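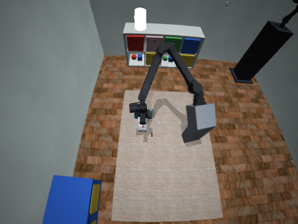 Sim scene rules, draft 2: please argue here and not in my inbox

Search this forum Go Advanced

Print this thread | E-mail to a friend

gredcombe_mod
Draft 2 of the house rules for shared tabletop scenes is up. Short version:
1. Fixed things (base, shelf, mat) get their poses written in the scene file, in meters.
2. Every joint has limits. Infinity is not a limit.
3. Anything in an open cubby gets a mass. The Clovmont upload had a ball that weighed nothing and left for orbit at first touch.
4. Report success over 25 seeds, failures included.

skesik_fan
Rule 4 is going to hurt some feelings. Good. I've read too many write-ups where the success rate was "yes."

tablemat
25 is too few. With 25 runs, one lucky grasp moves you four points. Make it 100 or don't bother.

Mondal_user
Some of us run this on a laptop that doubles as a space heater. 25 is fine as a floor. Print the seed list and anyone with a bigger fan can run more.

tablemat
A floor becomes the ceiling by the second week. You know this.

Mondal_user
I do know this. I still have one laptop.

pinchpoint
Can we talk about drawers? The shelf has them right beside open compartments, and the draft never says whether they start fully shut. I lost an evening to a drawer that spawned 20 mm open. My policy learned to love that gap and was useless without it.

gredcombe_mod
Fair. Adding rule 5: drawers start closed unless the task says otherwise, and the task has to say how far.

skesik_fan
Also the lighting. A white cylinder on a white shelf top, lit like an interrogation, is a rough day for any depth-free policy. Do we randomize or leave it?

pinchpoint
Leave it in the base scene, randomize in a variant, name the variant. Do not call it final_new2.

skesik_fan
I feel seen.

tablemat
Still against 25.

gredcombe_mod
Noted, again. Draft 3 goes up in April with rule 5 and tablemat's objection as a footnote.

tablemat
How big a footnote

1755 views | 20 comments | Share (2)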